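Handheld grippers > Faults and fixes
Thread: left unit jaw won't close all the way, then snaps shut

clusturitz_bench
Posting fast before I lose the bench for the day. Pair of Hijazi handhelds, both wired. Left one has started doing this: squeeze, jaws start to come in, stall part way, then snap closed all at once. Caught the side of my finger Thursday. No blood but it was not nothing.

Job is plain sorting, food packets, pick from a pile and lay them out on the table. Right unit fine all day. Left does it maybe every fourth or fifth squeeze, worse after lunch.

Tried so far: power off and on, re-homed both, swapped ports on the hub. Same thing. Firmware is whatever shipped, haven't touched it.

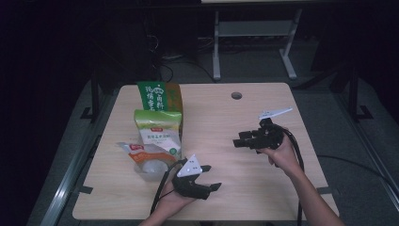 Packets on the table, left unit open, right unit nearly closed.

Anybody seen this? Need it back by tomorow if I can.

flitden_rat
Look at your left cable. It loops off the back and goes down right beside your hand. I had the same setup and every time I turned my wrist the loop pulled on the connector. Encoder drops out for a blink, controller thinks the jaw is somewhere else, then it catches up in one jump. There's your snap.

Tape it to your forearm with some slack. Two minutes.

oldsolder
Not sold on the cable. A bad encoder line on mine threw a fault and cut the motor, it didn't stall and then jump. Stall and jump is friction. Something dragging in the slide, force builds up, lets go. Pull the cover and check the rail for grit.

And quit using it until you have. Pinched finger is a safety report at our place, not a forum post.

flitden_rat
Only throws a fault if fault reporting is on. Ships OFF on the older ones. Mine never said a word and it was the connector, I replaced it and it was gone.

oldsolder
Fine, could be. Still open it up.

clusturitz_bench
Older ones meaning what? Sticker on mine says rev 2.

flitden_rat
Rev 2 is off by default yeah. Menu 19 in the Wundus tool, set it to log. Then wiggle the cable at the connector with the jaws open and your fingers well out of there. If the log fills up you have your answer.

parcelpusher
Different question, what are you picking up? I had slick plastic pouches and guys would squeeze way harder than they needed because the stuff slid around. Wore the slide on one side. If your left hand does most of the grabbing that would fit too.

clusturitz_bench
Left does more of it, yes. Pile is always on that side. Ok going to log it, then open it.

clusturitz_bench
Back. Logging on, jaws open, wiggled the connector for a good while. 41 dropouts. Right unit same test: zero.

Taped the cable, ran it again, moving my wrist like I would on the job. 4 dropouts. So better but not gone.

flitden_rat
Connector's shot then. Tape only hides it. Replace the pigtail.

oldsolder
Ok, I'll give you the dropouts. I'd still like to know why it was worse after lunch. A loose pin doesn't know what time it is.

flitden_rat
Warm housing, pin backs off a hair. Seen it.

oldsolder
Or grease that has had it. Did you open it??

clusturitz_bench
Opened it. There is some gray gunk at one end of the slide, not a lot. Wiped it out, thin coat of new grease. Jaw moves smoother by hand with the power off. So maybe you're both right, don't know how I'd split it.

Pigtail is ordered. Left unit is tagged out until it comes, and I filled in the pinch report, oldsolder, before you ask.

parcelpusher
Move the pile to the right side in the meantime and go one handed. Slow but you'll get through it.

oldsolder
Good on the tag. When the new pigtail is in run the wiggle test again before anybody puts a hand near it, and do it late in the day when it's been running a while.

clusturitz_bench
Will do. Anyone know if the pigtail for rev 2 needs the jaw re-calibrated after? Manual just says "see service" and there is no service section in mine.

flitden_rat
Re-home yes, full cal no. Keep the old screws, the new ones in the kit are too long and they rub teh housing.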